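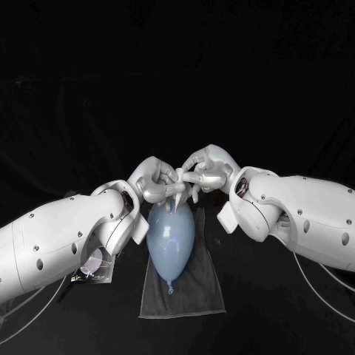 Shop Floor News: Gramwood gets its second machining center

Last updated 14/06/2025

Well, it has been a long spring over at Gramwood, and we are so pleased to share that their second Treltska machining center is up and cutting parts! Many of you will remember Gramwood as the family shop in the old cannery building (the one with the terrible parking), and they have been customers of ours at Skunley for 17 years now. They make valve bodies and pump housings, mostly in short runs, and they had been turning away work since December for want of a machine.

Getting the new one in was an adventure. The loading door was fine, but the floor on that side had been poured in two goes, years apart, and the joint ran right where the back feet needed to sit. Our installation lead, Wichai Noiphan, went over it with the owners and they agreed to cut out the old slab and pour a proper base, which then had to sit and cure while everybody tried to be patient. After that came leveling, the laser check, the spindle warm-up and a good many test cuts in scrap iron.

"I would much sooner lose two weeks to concrete than spend two years chasing a taper," Wichai told me, and I believe he has said it to every customer he has ever had.

The new machine holds 30 tools and shares its fixtures with the older one, so a job can move from one to the other without a fresh setup. They have also bought a Gruber chip conveyor, secondhand, and it fits with a bit of persuasion and one homemade bracket. The first paid job was a run of 300 housings, and the second shift took most of it.

Four of their operators have been through our basic course, and two more are coming for the probing class next month. We still have a few seats in that one, by the way, so do call if you have somebody new who could use it. It runs two mornings, we supply the coffee, and you are welcome to bring along a drawing of a part that has been giving you grief.

20 shares | 3 comments

Skunley Machine Sales and Service | Contact the newsletter desk | Copyright Skunley | Back to top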